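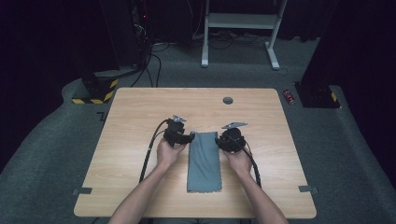
灰蓝色长条软布,纵向平铺在浅色木纹桌面上

长条软布对折后两端对不齐,怎样折才能保持边线平行?
分类:家居收纳 > 布品折叠
浏览 1463 次

Rosaire Fortin

手上有一批长条形软布,颜色是偏灰的蓝,布边剪成细小的波浪齿,没有卷边缝线。折好后要竖着放进抽屉,抽屉内宽固定,所以折后宽度必须一致。

目前做法:布纵向放在桌上,长边朝前,抓住远端两个角往身前拉,做第一次横向对折。问题有两个。

一是对折后上层总比下层偏出一截,偏的方向不固定。二是布面有浅折痕和轻微起伏,抹平以后再折,起伏又跑到折线附近,折线不直。

桌子是方形桌面,圆角,浅色木纹贴面,靠远端一侧有一个走线孔。布是从 Friesen 买的,标签已经剪掉,成分不清楚。不想用熨斗。请问是抓角的位置不对,还是折的顺序不对?

Marlene Sutherland
已采纳

两个问题是同一个原因:第一次折叠之前布没有放正,内部还有斜向张力。按下面的顺序处理。

先定基准。圆角桌不要拿桌角做参照,圆角处没有可用的直角,应取桌边中段的直线部分。布的一条长边与桌子侧边平行,两头各量一次到桌边的距离,读数相同再往下做。

再放松布面。双手平放在布的中段,向两个短边方向轻推,不要横向抹。横向抹会把软布推成平行四边形,松手后回弹,就是你看到的起伏。

抓角时,两手同时捏住远端两角,捏点从布边往里退 11 毫米。波浪齿边没有缝线支撑,捏在齿尖上会局部拉长,左右拉长量不等,对折后就偏。两手同高、同速,先垂直提起,再向身前移动。提起高度以布不拖桌面为准,拖着走时下层会跟着动。

落布时先对齐两个角,再放中间。折线最后压,从中点向两侧压。

顺序上建议先纵向对折,把宽度减半,再横向折。长条布先横折,两层之间的自由长度太大,误差会一直带到最后一折。抽屉内宽固定的话,可以裁一块硬纸板做模板,宽度比抽屉内宽小 40 毫米,最后两折贴着纸板做。

走线孔要避开。布压在孔上,手掌经过时会陷下去一点,折线在那里容易出弯。

Tanner MacDonald

喷点水就行了。我家的餐巾都是喷水以后用手抹平,干了再折,没出过问题。对不齐的话把多出来的那边折到里面,外面看不见。

Marlene Sutherland 回复 Tanner MacDonald

成分不清楚,喷水前先在一角试。黏胶类面料遇水会缩,齿边部分可能缩得更明显。多出的部分折到里面,厚度会不均匀,竖放时容易倒。

Vitória Amaral

补充一点,关于齿边。锯齿剪的作用是减缓散边,齿形本身不是精确的直线,对齐时不要拿齿尖对齿尖。上下两层的齿距未必同相位,硬对反而会把布拉歪。以齿谷连线为准,或者在齿谷内侧用水消笔画一条参考线,画之前同样要试色。

另外桌面太滑也有影响。贴面桌上铺一块薄棉布或者毛毡垫,下层就不容易跟着移动。我用的是 Hamley 的裁剪垫,背面那一面摩擦力够用。

Rosaire Fortin

按先纵后横的顺序试了,捏点往里退以后,偏移基本消失。纸板模板也做了。剩下的问题是最后一折偏厚,竖放时会慢慢弹开,目前用抽屉隔板夹住。齿谷画线的办法还没试。

相关问题
没有缝边的布料怎样减少散边
抽屉隔板间距如何计算
圆角桌面上怎样量直角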